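Red Cabbage Indicator at Home: Colors That Tell You the pH

I've made this more times than I can count, and I still love the moment the vinegar goes pink! You need half a red cabbage, a strainer, some clear cups and whatever you'd like to test.

Step 1: Make the purple juice
Chop the cabbage small, cover it with hot water (mine was at 70°C) and leave it for 13 minutes. Strain it into a jar. I use an old Birow jar with a tight lid, but any clean glass one will do.

Step 2: Set out your cups
Line up nine cups and put a splash of juice in each. Label them now – I always think I'll remember, and I never do.

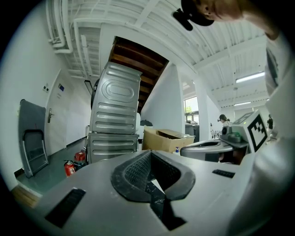
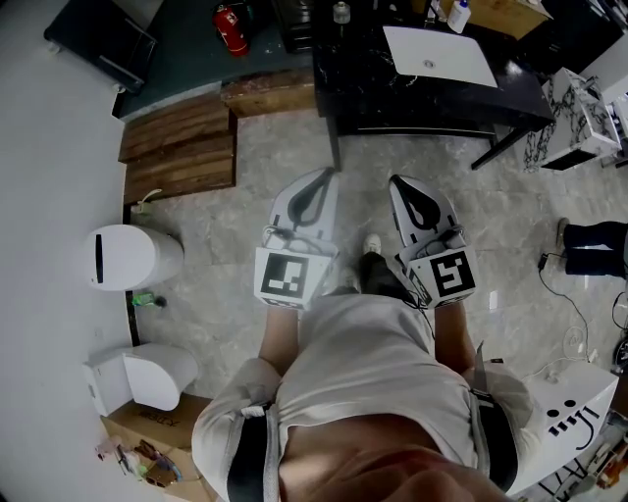 Step 3: Add your samples
Lemon juice and vinegar turn it pink or red. Baking soda pushes it toward blue-green (stir it in well, it likes to sit on the bottom). Use a fresh spoon for every cup, and please don't mix in bleach or any other cleaner.

Step 4: Save the leftovers
The juice keeps a few days in the fridge. After that it smells, well, like old cabbage. I freeze mine in ice cube trays.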